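Progress Report to the Revard Fund
Community Recipe and Oral History Project
March 15, 2004

Hi Mi-kyung,

I know the form asks for a summary first and then the details, but I always end up writing the summary last and then it says the same thing twice, so I'm just going to start talking and you can pull out whatever you need for your board. The budget sheet is in the same envelope. The short version is that we are a little behind on typing, a little ahead on recording, and I am having a wonderful time.

When you and I met in September I told you we wanted to get the older cooks of Prinard on tape before the kitchen at the old Fidetti building closed. Well, the kitchen did close, two weeks sooner than we'd been told, and for a few days I thought the whole project was sunk. We had planned to do most of the interviews there because people talk so much more easily when they have a spoon in their hand. What saved us was Gun-woo Woo, who called up the pastor at the Min Street church and got us the use of their kitchen two afternoons a week, plus a side room with a door that really shuts (this matters more than you'd think when there's a choir practicing down the hall).

So, the interviews. We have finished 57 of them. I had promised you 50 by the end of the grant year, so I'm pretty pleased with that. They run anywhere from twenty minutes to most of an afternoon, and the longest one took up both sides of two tapes and part of a third, and she still called me the next morning to say she'd forgotten the part about the wedding. I went back. The wedding part was the best thing on the tape!

The recipes have been slower. We've collected 177 so far, counting the ones on cards, the ones people recited to us, and one batch that came to us written on the backs of bank envelopes. A lot of them don't have amounts. Somebody will say "enough flour" and I'll ask how much is enough, and they look at me like I asked how many steps it is to the bathroom. Gun-woo came up with a way around this that I wish we'd thought of on day one. He weighs the bowl before they start and he weighs it again after each thing goes in, and he doesn't say a word about it, and by the end we have a recipe. We went back and did this with eleven of the early ones and will do more over the spring.

We had a long argument about spelling. Some of the dishes have three or four names depending on which side of the river your grandmother came from, and every family is sure about theirs. I wanted to pick one name for the index and put the others in parentheses. Gun-woo wanted all the names listed as equals with the page number after each one. He was right and I gave in, though it's going to make the index twice as long and I have told him he is typing it.

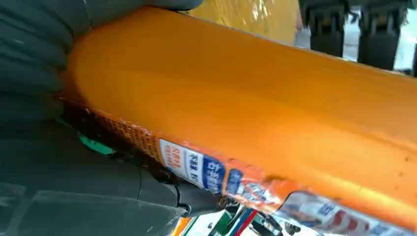 Typing, speaking of which, is where we've slipped. I had figured one hour of tape would take four hours to type up, and for me it's closer to six, and for the soft-spoken people it's eight. So far we have 31 interviews fully typed and checked, nine typed but not checked, and the rest sitting in a shoebox with rubber bands around them. I've copied every single tape, and the copies live at my sister's house in case of fire or flood or my own kids. We did lose part of one tape in November when the player chewed it up, and I called the lady to apologize, and she said good, she hadn't liked how she sounded, and could we do it over. We did it over.

You asked me in your last letter how people are taking to the release form. Mostly fine. I read it out loud to everybody now before they sign, which I didn't do in the beginning, and it heads off a lot of worry. Three people asked to have a story taken out after they'd thought it over, and we took them out. One man didn't want his name used but he wanted everyone to know the dumplings were his, so he'll be in the book under his nickname, and I expect the whole town will know who that is by lunchtime.

A few of the people we talked with have been sick this winter, and one of them, who gave us the pickled plum recipe and the story about the ice house, passed away in January. Her daughter called and asked if she could have the tape. I drove it over that evening, and we sat in the kitchen and listened to the first half of it together, and I didn't bring my notebook in. I'm mentioning it because you asked at our first meeting what I thought the project was for, and I gave you a fairly stiff answer. I think I'd give you that evening if you asked me again.

Now for the money, which I know you've been waiting for. We have spent $2359 of the grant as of this writing. The biggest piece was the two tape recorders and the microphones, and after that it's blank tapes, copying, postage, and groceries. I underestimated groceries. I had put them down as a small item, thinking people would cook from their own cupboards, and it didn't seem right once I was standing there watching someone use up a whole chicken on our account. So we buy the food now and they keep whatever is left over. I've moved some money from the travel line to cover it, since almost everybody lives close enough that we aren't using the travel line. If you'd like that done with a formal request, tell me what to send and I'll send it.

The printer has given us a price on 1000 copies of the book, spiral bound, with a card cover. Spiral costs a bit more, but everyone I asked said the same thing, that a cookbook that won't lie flat ends up with a can of beans sitting on it. I have a second price coming from another shop and I'll hold off deciding until I see it. We'd like to give a copy to each family who took part, put several in the library, and sell the rest at cost through the church and the hardware store.

What went wrong, since there's a box for that on the form too. The evening workshop was a flop. I wanted to teach high school kids to run the recorders and do the interviews themselves, and I set it for the same night as basketball. Four kids came the first time and one came the second. The one who came back is terrific, and she's done six interviews on her own since then, including her great-uncle, who had turned me down twice. I'd like to try again after the season ends, on a Saturday morning maybe, with doughnuts.

I also didn't think hard enough about translation. A good number of the interviews slip back and forth between languages, sometimes in the same sentence, and my plan of having Gun-woo fix it all up at the end was not much of a plan. He's been very nice about it. We'd like to pay a second person for the summer – somebody who could sit with the tapes and also go back to the families with questions – and I've put a small amount for that in the revised budget on page two. It fits inside what you already gave us, so I'm not asking for more.

Between now and the end of the summer we want to get the rest of the shoebox typed, go back to the cooks whose recipes still say "enough," test everything at least once in a home kitchen, and get the pages to the printer. The testing has been farmed out. I sent around a sign-up sheet at church and it came back full on both sides, and people have already started calling me with complaints. The steamed buns take twice as long as written, apparently, unless you have the cook's own pot, so we're going to say something about the pot.

I'd love for you to come out and sit in on an afternoon if you can get away. Come hungry. We're in the church kitchen until the end of May, and after that they need it back for the summer lunch program, and we'll be moving the whole operation to my house, where the stove has one bad burner and the dog will want to meet you.

Call me if the budget sheet doesn't make sense. I added it up twice and got the same number both times.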